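Stesetus is a training memoir by Meriem Ragab, an account of her first year as a distance runner. It was published by Dawber and takes its title from the hill path near Asness where most of the early chapters are set.

Contents

The book has 13 chapters, arranged by training block. It opens in January, when Ragab could run for 2 minutes without a break, and closes with her first marathon at Vatthorpe. Each chapter pairs a narrative section with an extract from her log giving distance, pace and resting pulse. An appendix reprints the 18-week marathon plan drawn up by her coach, Misaki Kikuchi.
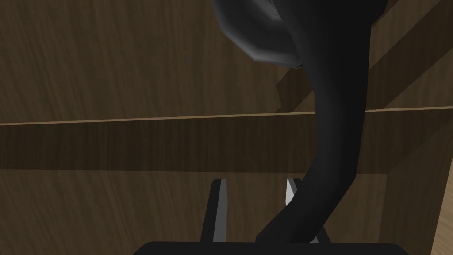 Kikuchi's plan limits hard running to two sessions a week and sets the longest run by time instead of distance. Easy runs begin at 60 minutes in the first week of the plan. Ragab departs from it twice, both times after calf injuries, and the log entries for those weeks are printed blank.

Editions

The first edition was a paperback. A later printing corrected the pace tables in chapter four and added an index.

See also
Asness Hill Race
Vatthorpe Marathon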